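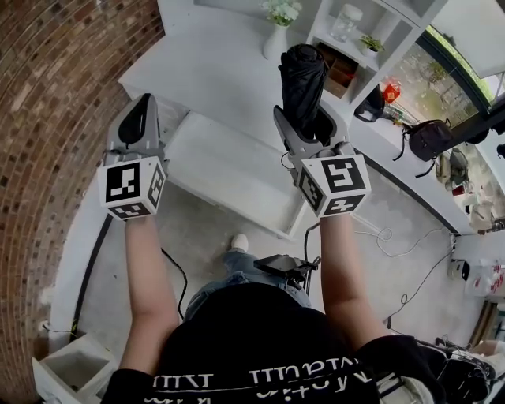
Both grippers over the counter, umbrella in the right one.

Budget stuff, quick, before I lose the sticky note. The pair of hand-held grippers is the bit everyone asks about and its not where the money goes. Spare fingers from Weltano, 120 a set, and we want two sets. Cables 67. Marker cubes I can print again myself. Then the second pair – Sundqvist quoted 738, Cisska hasnt answered since April.

Rasa wants to wait for Cisska. I don't. Leaves us 300 for drawers, hooks, more househould junk to pick up. Should do til summer. Ordering tonight unless she calls first.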